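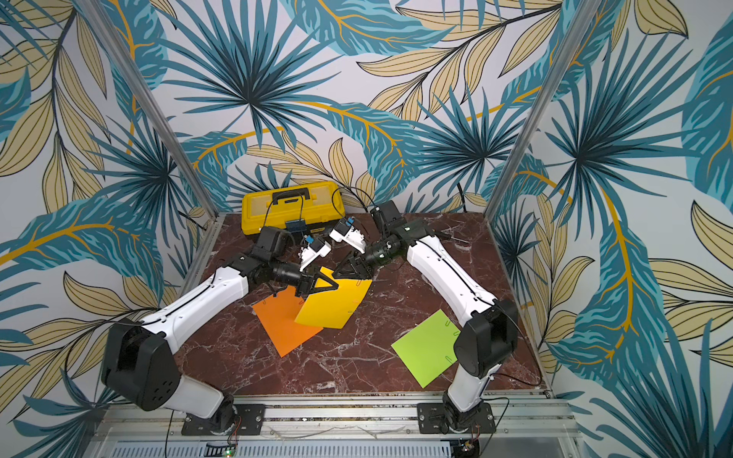 Palm leaf wallpaper, red marble top, yellow plastic sheet. I'm so happy with these three together!

Okay, a little thread on the wallpaper, as a few of you asked last time and I never answered properly (sorry, it was a long week).

1/ The pattern is Bakilana, from a small printer called Plimness. Big fan palms in teal and turquoise, some tan leaves, and these curvy golden stems that I didn't notice in the sample and now love most of all.

2/ I was nervous about leaves that size on panels this small. My friend Kipchumba Sang told me to go big anyway, and he was right — a tiny print would have looked like gift wrap.

3/ Corners took me forever. I hung the back panel first and worked outward from there, matching the leaves as I went. If you try it, buy an extra roll. I paid $84 for mine and used nearly all of it.

4/ The tabletop is that reddish brown marble look with white and pink veins. It's glossy, so it shows every fingerprint, and I wipe it down more than I wipe my own kitchen counters.

5/ The yellow plastic sheet was a last-minute pick. There's an orange one partly under it and a lime-green one off to the right, bright enough to hold up against all those leaves.

6/ Next up is a paler print for May, if Plimness has it back in stock by then. Will post samples when they come!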